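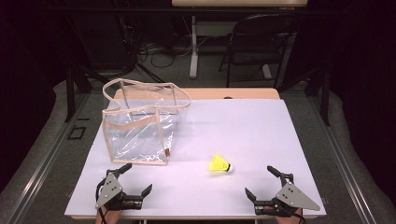
According to the operations lead at Rernden, the question she gets most at family dinners is when a machine will finally put the groceries away. She laughs when she tells me this, then takes a good long while to answer it.

Dec 31, 2025
By the Ateo newsletter desk

184 shares | 3 comments

Rernden has been working on picking up and putting away for 2 years now, out of a ground-floor unit in Clesumstead, and I went over wanting a yes or a no. I came home with several pages of notes and a much better feeling for why packing a bag is hard.

"People assume the grabbing is the trouble," she told me over a very welcome cup of coffee. "Grabbing a box is fine. We could grab boxes all day. Give me something light that rolls, or a bag with soft sides, and then we have to talk."

A shuttlecock, she said, is a lovely little problem. It weighs next to nothing, the skirt gives if you squeeze it, and it wants to roll in a curve when you nudge it. A clear plastic tote is worse, because a camera tends to see the shine and whatever is behind the bag before it sees the bag. Put the one into the other and you have a chore any six-year-old can do (mine does it under protest) that can still stump a very expensive arm.

So the team starts with people. Somebody takes a gripper in each hand and does the job over and over, and the software learns from the recordings. They logged 683 runs of bag packing in July alone.

"You find out how much you lean on your fingertips," she said. "The first morning, everyone is clumsy. By lunch they've worked out to hold the rim with one side and bring the thing in with the other. I never told them that, they just get there."

And the arms? On a good day, she said, theirs will load a stiff crate without help, and she'd be happy to leave it alone with one. With soft bags she still wants a person in the room. Mridha, the warehouse project they supply, uses the crate version on its returns shelf and sends the floppy items to a staffed bench, and she thinks that split will be with us for a good while yet.

I asked about homes, since that is what my own relatives would want to know. She was kind about it. Towels, maybe. Toys off the floor, she hopes, if the floor is reasonably clear to begin with. "A shop shelf is the same shelf tomorrow," she said. "My kitchen isn't the same kitchen after breakfast."

She still puts her own groceries away, eggs last.

This site uses cookies to remember your preferences. Accept | Manage settings

Get the Ateo newsletter in your inbox. Sign up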